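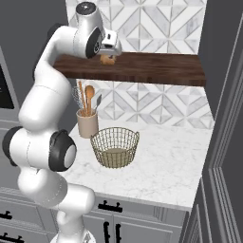 Gripper comparison: first results from the kitchen tests

September 8, 2021

Since July our small group in Penarstead has been comparing two controllers for the same arm and the same two-finger hand. All of this work is done in simulation. We wanted to know which controller is better at picking small things from a high shelf, where the arm must bend over and the hand has very little room near the wall.

The first controller, Jedau, plans the whole path before the arm moves. The second, Pereyra, corrects the path all the time while the hand comes down. We gave each of them 2000 tries with small objects of uneven shape, and the start position was changed a little every time.

Jedau failed 355 times. Pereyra failed 78 times, but it was slower, and in 34 of these failures the fingers touched the shelf before they closed. We think the reason is our setting for the finger height, which was made for flat boxes. For rounded objects it is too low. Our colleagues in Vestmont had the same problem last winter and they solved it with a softer contact setting, so we will try this next.

One more remark about the view. When the hand comes from straight above, it hides the upper part of the object, and a camera placed at the side of the room can not help much in the last moment. We would like to add a second camera on the wrist — the colour and size of its picture are still under discussion.

The next round will use the counter as well as the shelf, with the wire basket as the place to put the object down. If your group has settings for rounded objects that work well, please send them to us before we start. We will share our own files in return.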